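Looking after the microwave cell, or: what the brochure leaves out

April 2019

I said last time that I'd write up how we keep the microwave cell going, and I've put it off because there isn't much in it that would impress anybody. Somebody from Skisex sent round a slide in the winter that called it "self-maintaining". I have the cleaning cloths in my drawer, so I take a different view.

For those who haven't read the earlier posts: the cell is one arm, one hand, one ordinary white microwave on a white worktop. The job is to work the door and the dials. The control software comes from Jistodgate, and the project it all sits under is Prorska, which has a logo and a mug. I look after the cell two days a week and do other things the rest of the time.

What the slide does show is the arm moving. What it doesn't show is the half hour before the arm moves. Most of that goes on the lower knob. If the microwave has crept by even a little since the last time, the fingertip meets the side of the knob where it should meet the edge, and it then pushes the whole oven along the worktop. The oven weighs very little when it's empty. Jistodgate's manual says the software "adapts to small changes in placement". I would like to know whose idea of small they used.

So each morning I bring the hand up to the lower knob at crawl speed and stop it at first contact. I do this with the door open and again with the door shut. Doing both was my own addition and I got some grief for it, but an open door hangs well out to the left and the oven doesn't sit quite the same with that weight on it. Two of our worst days came from setting up with it shut and running with it open.

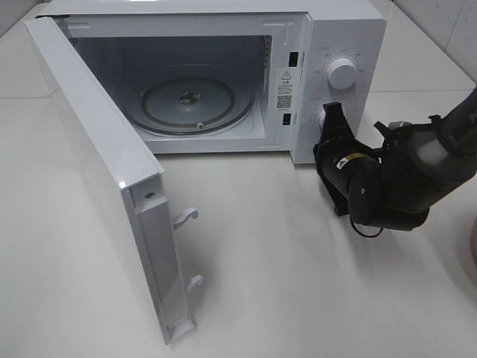
What I check, and in what order

Power off at the wall before any of this. The arm gets switched on, the oven doesn't.

First the feet. I wipe the worktop, wipe the feet, and put the oven back against the pencil marks. There was a scheme to bolt it down, which I was all for, and which went to Trình for a quote and hasn't been heard of again.

Then the door. I look at the two hooks and the slots they go into. They're plastic and they were made for a person who opens the door a few times a day. The counter on our cell stood at 1,617 openings when I last wrote it in the book, and the upper hook had started to feel slack before that. I can't prove one caused the other. I've ordered a spare door anyway.

Then the glass plate. It wants to be sitting properly on its hub. If it rocks, take it out and put it back in.

Then the knobs, by hand, both of them, all the way round and back. You are feeling for grit. The lower one gets the most use and it's the one that goes stiff. I don't oil it. Somebody did once and the fingertip skated off it for a week.

Last, the hand itself. Fingertips wiped, every joint curled and opened, cable followed with your own fingers from the wrist back to wherever you can reach. I pay particular attention to the loop under the wrist. It needs enough slack to let the wrist turn and not so much that it drags on the worktop.

After that I shut the door and do the second touch. One finger out, the others curled out of the way, tip against the upper left of the knob. I go in slowly enough that I could stop it with the button before it did any harm, and I keep a thumb on the button.
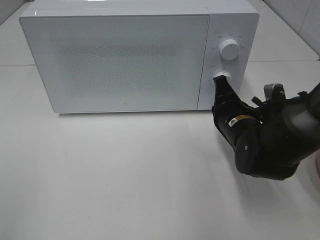

If the two touches agree I write the numbers in the book and let it run. If they don't, I go back to the feet, and it is nearly always the feet. The whole thing takes me 25 minutes on a good morning. The planning sheet allows 22 for the entire start-up including coffee, as far as I can tell, and has done since before anyone had tried it.

Does it work once it's set up? Mostly. Our last long run had 78 clean turns of the lower knob before it missed one, and I was told this was excellent. My kettle at home has a better record. I'd want to see a month of that, with the book filled in every day, before I put the word "reliable" on a slide.

The spare door is meant to come next week. I'll fit it, do both touches again and put the numbers up, whichever way they go.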